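Busteo Basket Chores, data card

Maintainers: Ladan Parsa, Omid Bagheri
Version: October

Summary
392 episodes of grocery basket handling, recorded to test whether a gripper can manage a basket with a swinging handle. Short answer – sometimes. Lifting an empty basket is close to routine; a loaded one that tilts is still a problem.

Views
Wrist cameras, 2 per episode. 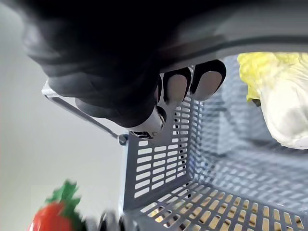
Gray slotted basket in both views; napa cabbage inside it in the first. 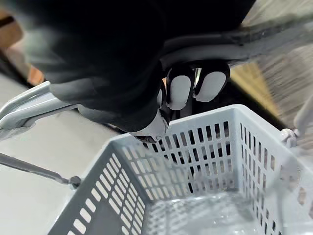 Splits
train: all episodes not listed in holdout.txt
holdout: 20 episodes, handle positions not seen in train

Labels
Success is set by hand after the episode ends. Over 4 seconds without contact counts as a failed grasp.

Known issues
Clear packaging gives poor depth. Masks for it were drawn by Bagheri and are coarse – do not use them for scoring.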